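Purken Steaming Times

Version 2, released May 21, 2022

Purken is a plain-text table of steaming times for home kitchens. It holds 248 entries covering vegetables, dumplings, filled buns, fish and rice cakes. Each row gives the food, the cut or size, the starting state (fresh, chilled or frozen), the time in minutes and a short note.

Files
purken.csv - main table, UTF-8, comma separated
sources.csv - one row per source notebook
CHANGES.txt - edits since the January release

Times start when the water reaches a full boil and the lid goes on. Rows marked "tier" apply to baskets stacked over a single pot; all other rows assume one level. 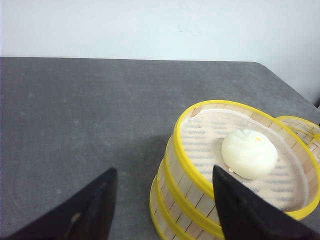
Stacked bamboo steamer basket with a white liner.

Of the entries, 122 come from the Restrepo notebooks and were converted from handwritten ranges. Where a range was given, the upper value is kept in max_min and the lower in min_min. The remaining rows were entered directly.

Known gaps
- 18 rows have no size value. Treat these as unverified.
- Altitude is not recorded.
- Electric steamers are out of scope - see the Flasonow table for those.

Missing values are left blank. Do not read a blank as zero.

License: free to reuse with credit to the Purken project.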